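Home Papers Authors Search

4. Where speakers think "spill the beans" comes from

I asked 185 people to explain the idiom, and I loved their answers. Most went for a kitchen accident – only 9 brought up voting with beans.
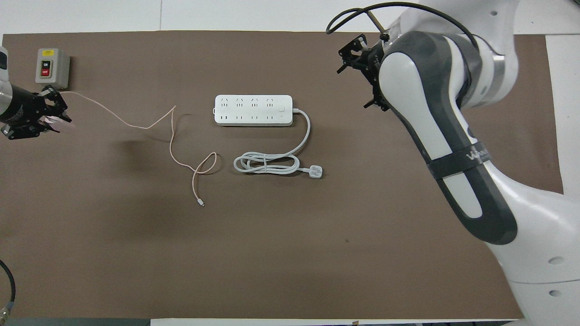 Ristić would call these folk stories, and I'm happy with that. Age made little difference.
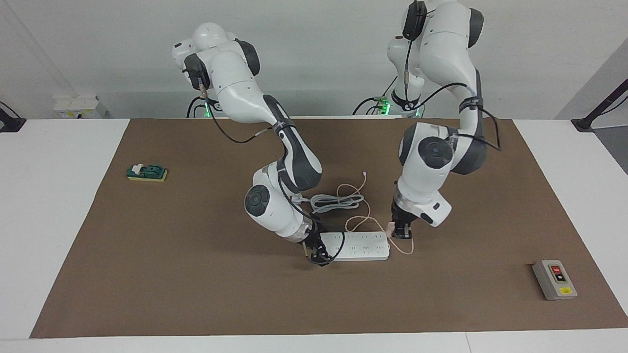

My guess is that people picture the mess first and fill in the history later.

Figure 2. Two robot arms and a power strip.

Last updated: June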